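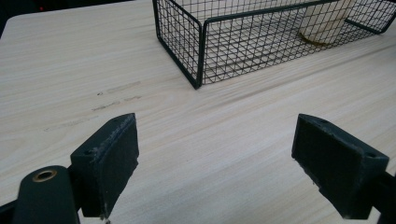
# Muturden Table and Basket Set

August 2, 2022
By Renata Figueroa

This folder holds pictures of a black wire mesh basket on a light wood-grain tabletop. It is one part of the Muturden household collection, which covers small storage items on ordinary furniture. The full collection has 2,000 pictures. This part has 314.

## What is in the set

The main subject is a rectangular, open-topped basket with thin black wires and a thicker black rim. In some pictures there is a cream-white cup in it. The table has a pale surface with fine streaks in the grain and a few scuff marks. Please keep the scuffs if you edit the files — they are useful for matching one picture to another.

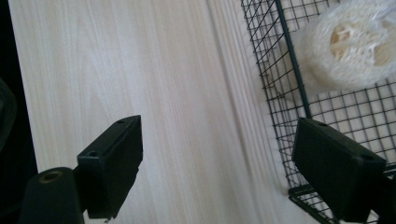

Basket mesh and pale wood grain, with grippers at the lower left and right.

## Labels

Each picture has one line in `labels.csv`. The columns are:

- `file`: name of the picture
- `basket`: whole, partial, or none
- `cup`: inside, outside, or none
- `corner`: yes if a corner of the table shows
- `notes`: free text, often blank

Mark the basket "partial" if any side of it runs out of the picture. Mark the cup "inside" even when you only see it through the mesh. If you can't tell what something is, write "unclear" in the notes and move on. Grain streaks and shadows don't get labels.

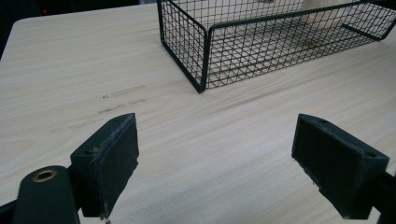 Near corner of the basket, with its foot on the tabletop. Label: partial, corner yes.

## Known problems

The wire grid is hard to outline. Where the front and back panels overlap, the openings turn into diamonds and skewed squares, and early outlines followed the wrong panel. We redid 12 of them. The current rule is to trace the thick rods and leave the mesh alone.

The `corner` column was added late. Blank means not checked.

## Related folders

Drusow has kitchen drawers and uses the same columns, except for `cup`. Sandu has shelves and an older label file that doesn't match this one — don't merge them without renaming the columns first.

Send corrections to Renata Figueroa with the file name and the line you want changed.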